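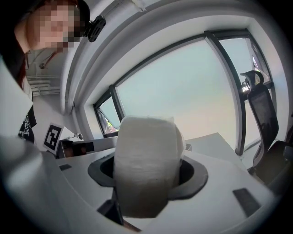 Figure 3. Rouleau blanc tenu debout, dans une pièce claire.

3.2. Le rouleau, objet ordinaire du rangement

Parmi les objets que nos participants rangeaient chez eux, le rouleau blanc a fini par nous retenir plus longtemps que prévu, et l'on nous pardonnera de nous y attarder un peu. C'est un objet modeste, que l'on saisit sans y penser, et qui pose pourtant à chaque foyer la même petite question : debout ou couché ? La figure 3 en montre un debout, avec sa surface légèrement bosselée et son bord supérieur arrondi, qui rappellent combien ces cylindres de tous les jours sont peu réguliers. Dans le corpus de Trindonard, qui réunit 3 075 gestes de rangement annotés, la position verticale l'emporte nettement dès que l'étagère est à hauteur des yeux ; au ras du sol, les habitudes se brouillent et chacun a volontiers sa manière de faire.

Les entretiens menés au printemps par Lucienne Perrin et Fouad Hourani éclairent joliment cette préférence. Une participante nous a confié qu'elle posait toujours ses rouleaux debout « pour voir d'un coup d'œil ce qui reste » – formule que nous avons retrouvée, à quelques mots près, dans deux autres foyers. D'autres parlaient plutôt de la place gagnée, ou du simple plaisir d'un placard bien aligné.

Reste la question des rouleaux entamés, que la grille de Bellini et Vasseur classe avec les rouleaux neufs. Nous les avons séparés lors du second codage, après de longues discussions avec Capucine Leblanc, car ils finissent souvent ailleurs : sur un rebord, près de l'évier, parfois dans une autre pièce. Leur cas est repris dans la section suivante, avec celui des torchons.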